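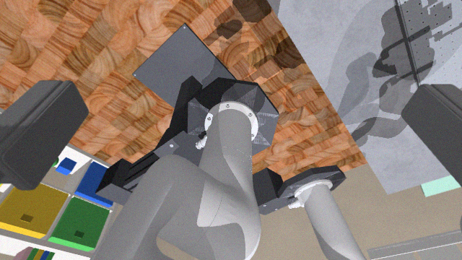 From: Siebe Leemans
To: cell-sim list
Subject: Re: Venden two-arm bench scene, worth the license?

Joris Van der Linden wrote:

> We are pricing simulation packages for the Nasthorpe lab and the
> Venden bench scene keeps coming up. It is sold as a finished
> two-arm cell with furniture, lighting and a camera set. Bart
> Brouwer says the lighting alone saves him a week. Has anyone here
> run it for more than a demo? I care mostly about three things:
>
> 1. Does contact between the gripper and flat labware hold up?
> 2. Can the wrist cameras be moved without breaking the scene?
> 3. What does it cost in render time with shadows on?
>
> We have a quote that is good until Friday and I would like to
> know what I am buying.
>
> Joris

Joris,

We have had it since March on the standard license. I will take your points in order and then add a couple that are not on your list.

1. Contact. Good enough for approach and alignment, less good for the grasp itself. With the default solver settings a plate held between the fingers creeps downward during long moves. We halved the time step and raised the friction iterations, and the creep went away in our tests. Side approaches at bench height are the harder case. If the finger touches the plate before the grasp pose is reached, the plate rotates a few degrees and the rest of the routine runs on a stale pose. A real plate does this too, so I don't count it as a defect, but the shipped example scripts do not re-check the pose and you will have to write that part.

2. Cameras. Yes, with care. Each camera is a child of its wrist link and the offset is a plain transform in the scene file. You can move it, duplicate it or change the field of view, and nothing else depends on it. The catch is that the calibration file is separate and is not regenerated. Godelieve Dierckx lost most of a day to this. She shifted one camera, the images looked fine, and every projected point was off by the same amount. Rerun the export tool after any change. It is in the manual, in an appendix.

3. Render time. On our workstation, a batch of 1,240 frames with soft shadows takes over twice as long as the same batch with shadows off. We leave them on. A detector we trained on the flat-lit version did poorly once arm shadows crossed the work area, and mixing 200 shadowed frames into the set helped more than any of the color changes we tried.
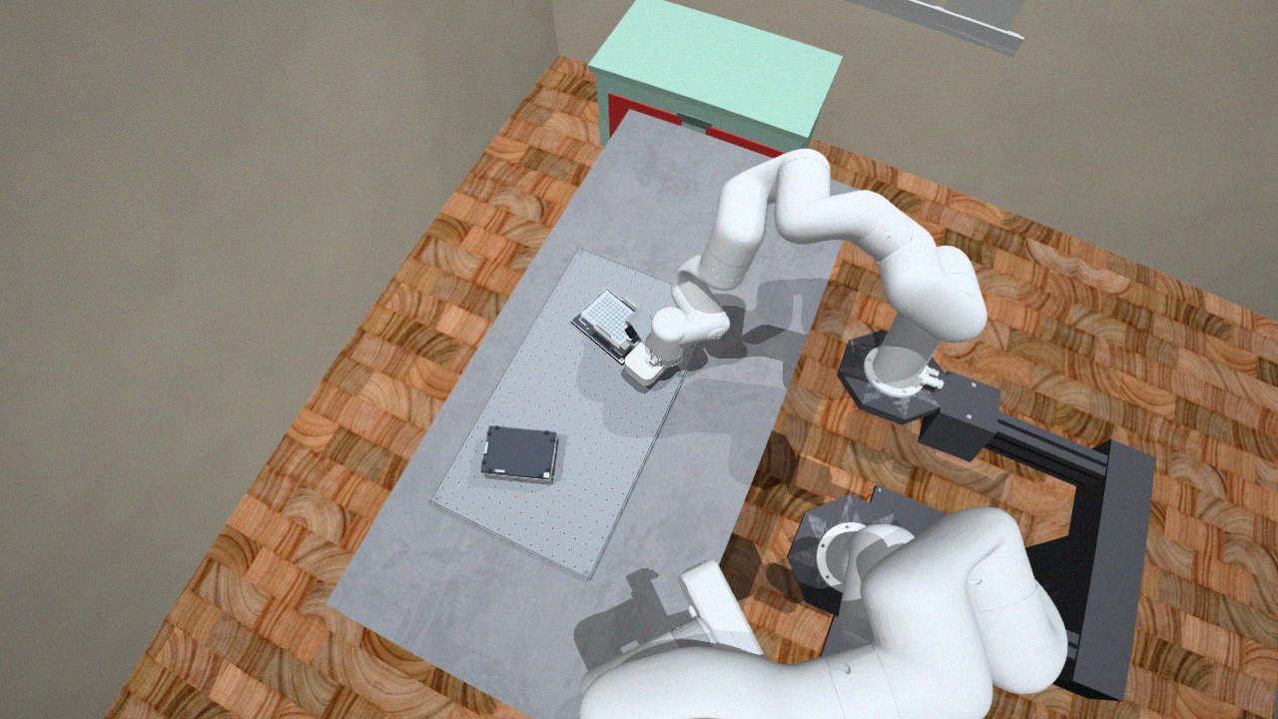 Reach is the first thing I would add to your list. Both arms mount on the same side of the table, and the example tasks are laid out so that each arm keeps to its own end of the board. Once you ask for a handover near the middle, the elbows become the limit well before the grippers do. The bundled planner checks for collisions between the arms but treats one of them as fixed while it plans the other, so it returns "no path" for handovers that are perfectly feasible. Baltazar Magaña replaced it with our Gretstead planner in an afternoon. The interface is clean and he had no complaints about it.

Second, randomization. The package can swap floor, wall and table textures and jitter the lights. It does not vary the positions of the furniture or the pitch of the board. If your real bench will differ from theirs, budget time for that. The meshes are sensibly separated and named, so scripting it is tedious but not difficult.

Third, the assets. The arm casings and gripper bodies are modeled in more detail than you need for training, and the collision shapes are simplified hulls. That is the right choice, but the hull on the wrist is generous. We had several planned paths rejected for contact where the visual meshes had visible clearance. You can supply your own hull. Do that before tuning anything else, or you will tune around it as we did.

Support has been adequate. Replies come within two working days and are written by someone who has read the question. Version notes are thin.

On price, the standard license makes sense if you want a two-arm cell running this quarter. If you only need one arm and a table, the Shehu starter scene does the same job for less, though you give up the lighting Bart likes and the joint limits need checking by hand.

Ask them whether the quote includes the source scene files or only the compiled package. Ours included both, but the order form did not say so, and without the source files my answer to your point 2 would be no.

I can send you our solver settings and the wrist hull if you go ahead. The export script needs some cleaning up first.

Siebe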